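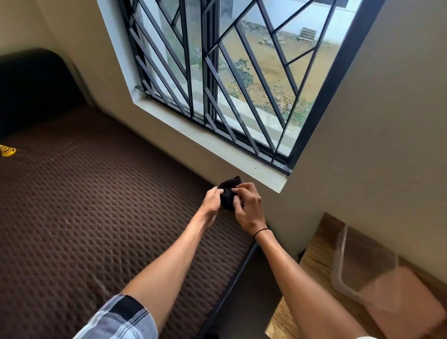

Kurton are very happy to announce that Fandia 2, the new version of our hand-tracking and step-labelling software, is out now for everyone on a current licence!

I'm Lesego Nel and I look after the perception side at Kurton, so I've been given the job of writing this one up. Bear with me, I'm more used to release notes.

For those who haven't met it, Fandia takes head-camera video of someone doing an ordinary job with their hands and turns it into something a robot planner can use. It finds the hands, finds whatever is in them, and splits the work into steps such as reach, pinch, fold, turn and put down. Those steps then go out to Lachance, our planning tool, which works out how a two-armed machine might go about the same thing.

The first version did this nicely with mugs and boxes on a clean worktop. Give it a bit of dark cloth scrunched up between two hands over a dark bedspread and it fell to pieces. It would lose the cloth, or decide that the cloth was part of a thumb, and the step list after that was rubbish. We had a lot of emails about it (thank you, and sorry) and from June onwards it was pretty much all my team worked on.

So, what's new? The big change is that Fandia now tracks the two hands and the held thing together, as one group, instead of looking for each on its own and hoping they match up. If the fingers are closed on something, the software keeps hold of the idea that something is there even when very little of it shows. We trained the new tracker on 2000 clips shot in bedrooms, kitchens and hallways, with daylight coming in from the side and patterned covers all over the place. I have looked at far more quilting this year than I ever planned to!

Small black objects get their own treatment too. They used to be our worst case after socks, with no print to lock on to and edges that melt into whatever is behind them. The new version leans much more on how the fingers are placed, and where it can't tell what a hand is doing it marks the step "unsure" and passes it to a person to check. Our old habit was to guess and carry on, and I much prefer this.

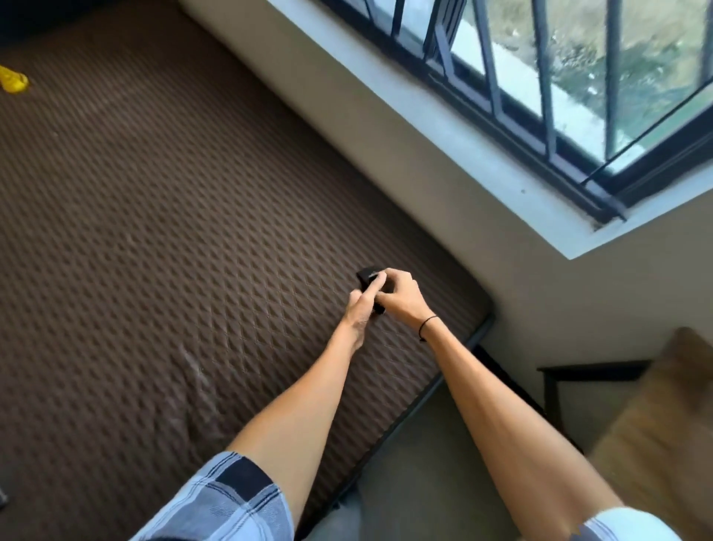
Both hands on a small black object over a quilted mattress, the sort of close two-handed work Fandia 2 is made for.

The labelling screen has had a good tidy as well. You can drag the start and end of a step straight on the timeline, join two steps with one key, and undo as far back as you like. Left and right hands now have separate tracks, so a steady grip with one hand no longer hides what the other is up to. I use that view every day and I'd be cross if anyone took it away.

Exports to Lachance carry the grip type for each hand along with the timing. If you use another planner, the plain text export has the same fields and the layout is written up in the manual. Grarska, our free viewer, opens the new files too, but you'll need to update it first or the hand tracks will come up blank.

Old projects open fine. Fandia will offer to run the new tracker over them, and any labels you fixed by hand are left alone unless you tell it otherwise. We moved 155 of our own projects across before release and I'd still say make a backup, please.

A few things haven't made it in. Gloves are patchy. Two people working on the same object will confuse it. Very thin cord is hit and miss, and we're on that next.

Fandia 2 is free to current licence holders and can be picked up from the downloads page in your Kurton account. New users can try the full thing for 30 days, exports included. If you've got a clip that beat the old version, do run it again and send me the result, good or bad, through the support form. Put "for Lesego" at the top and it'll get to my desk.

Issued by Kurton, 3 Dec 2023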